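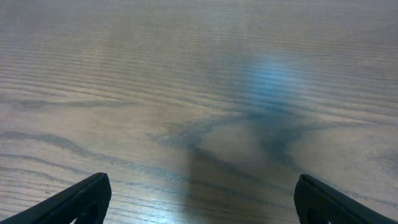
5. Pairing the Stosix speaker

1. Hold the Source button until the light blinks. It will take its time.
2. Choose STOSIX 1468 on your phone. If you see STOSIX 1596, congratulations, you have found your neighbor's.
3. Play something you know well, at low volume.

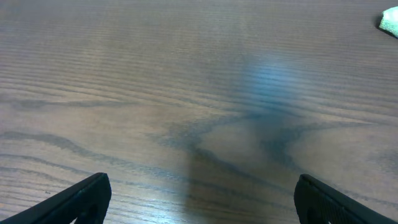

Wood grain, close up.

Caution: The chime can't be turned off. We asked.
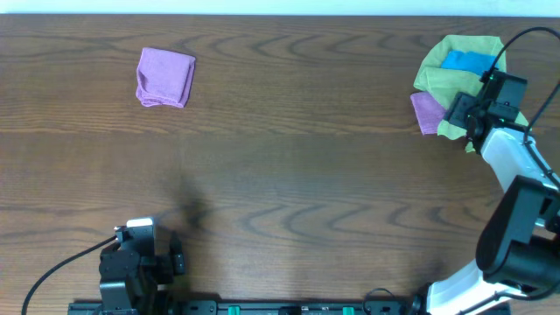
Londau, May

Note from Satish Singhal, Stosix support: after nine failed tries the speaker sulks. Unplug it, have a coffee, then go back to step 1.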